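Equipment review: the Gralano remote demonstration kit
Prepared for the teaching laboratory at Flirham by Tadeusz Zalewska
2020-08-08

Scope of the review

The laboratory was asked in May to recommend a product for introductory teaching in robot demonstration. Students on the course guide an arm through a short task, record the result, and later use the recordings to train a simple controller. The Gralano kit was assessed against the Bendell hand-guiding frame, with which the department has long experience.

The kit consists of a hand controller with a trigger, a foot pedal for starting and stopping a recording, and a software package containing both the recorder and a simulated workspace. The controller moves the gripper and the trigger closes the fingers. The price quoted to us was 700 pounds for a single seat, with updates included for the first year. A stand is not supplied. We used a plain Ikeda table of suitable height, and the supplier raised no objection.

Setting up

Installation was completed in 35 minutes on a standard laboratory computer. The printed guide is clear as far as calibration, at which point it refers the reader to a web page that had moved. The supplier sent the correct page on request. Calibration must be repeated whenever the controller is unplugged, and the software gives no warning if this step is missed. On one such occasion the arm answered every movement at a slant, and the operator took some time to find the cause.

The task

All trials reported in this section were carried out in the simulated workspace. The operator was required to place fruit in a basket with other household items on the table, and to record each attempt from start to finish. Five members of staff took part, of whom two had never operated an arm of any kind.

The recorder stores a wide view of the table and a close view of the basket. Both may be replayed at reduced speed, and the replay may be stepped forward one image at a time. Reviewers found the close view of most value when judging how a fruit had been left, as the arm and gripper can hide a good deal in the wide view.
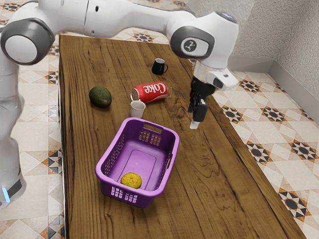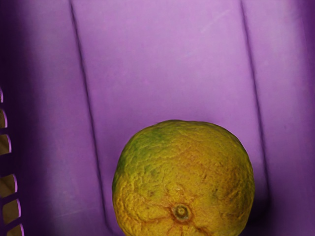
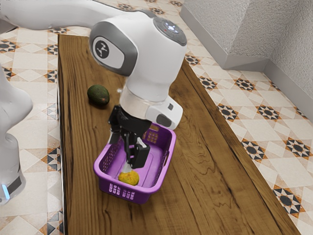
Simulated workspace, fruit and basket task: wide views of the arm and table (first and third), close view of the fruit in the basket (second).

Handling

Movement across the table is smooth and easily learned. Both newcomers produced usable recordings within their first session. Height is harder to judge. The screen gives a flat picture, and operators tended to stop too high over the basket and then lower the gripper in small, hesitant steps. These pauses are kept in the recording and will be copied by any controller trained on it. The trimming tool removes idle time at the beginning and end only – a pause in the middle of an attempt cannot be taken out.

The basket proved a sensible choice for teaching. Its walls oblige the operator to think about the angle of approach, and students who come in from the side will learn quickly why a straight descent is preferred. The trigger is less satisfactory. It has a long travel with little resistance, and two operators let go of a fruit before they had intended to.

Comparison with hand guiding

With the Bendell frame, the demonstrator takes hold of a real arm and moves it directly. Contact is felt through the hands, and height is never in doubt. Against this, the demonstrator's own arms are frequently in the way of the camera, and only one student can work at a time. The Gralano kit allows a whole class to practise at separate computers. Staff who had used both preferred the frame for delicate placing and the kit for everything else.

Recordings from the two products are not stored in the same form. The supplier's conversion program handled our files correctly, although it discards any written notes attached to an attempt.

Support

Our three enquiries were each answered within 5 working days. The replies were courteous and complete.

Recommendation

The kit is recommended for introductory classes, subject to two conditions. Calibration should be added to the printed checklist at every seat, and students should be taught to abandon and repeat a hesitant attempt until the trimming tool has been improved. The Bendell frame should be kept for project work. The trigger has been reported to the supplier, and a firmer spring is under consideration for the next model.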